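**Re: Does replaying demos with shifted start poses really help two-hand tasks?**

**skolev_brukbridge** wrote:

Hello all. I promised to share our August result. We recorded 30 teleoperated demonstrations of the plate task. After this, we made 3,000 synthetic ones by shifting the start pose of the bun and replaying the arm motion relative to it.

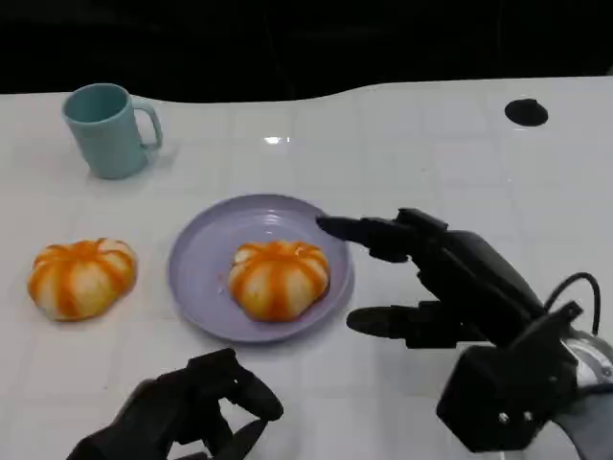 The policy trained only on the 30 real demos failed mostly when the bun on the table was close to the plate. With the synthetic set this failure became rare. I did not change the network or the learning rate.

**Flarnine** wrote:

Nice, but I don't agree with the conclusion. If you shift only the bun, the second hand replays the same path every time. You are teaching it to ignore what it sees. Did you test with the plate moved too?

**skolev_brukbridge** wrote:

Yes, 12 trials with the plate moved, and there it is weaker. You are right about this point. I think the wrist view helps more than the head view in these trials, but I did not yet separate the two. 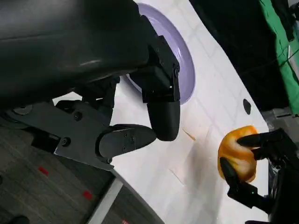
*Wrist view: one gripper closed on nothing, the other holding the orange item above the table.*

**stergiou_m** wrote:

We tried the same method at Bevstead with 3 seeds, and the gap between seeds was larger than the gain. How many seeds did you use?

**skolev_brukbridge** wrote:

Only one. I will run two more before I write anything formal.

**Flarnine** wrote:

Then please keep the 30-demo baseline on the same seeds. Otherwise we will have this discussion again.

**skolev_brukbridge** wrote:

Agreed. I will post the table in this thread.

Sorin Kolev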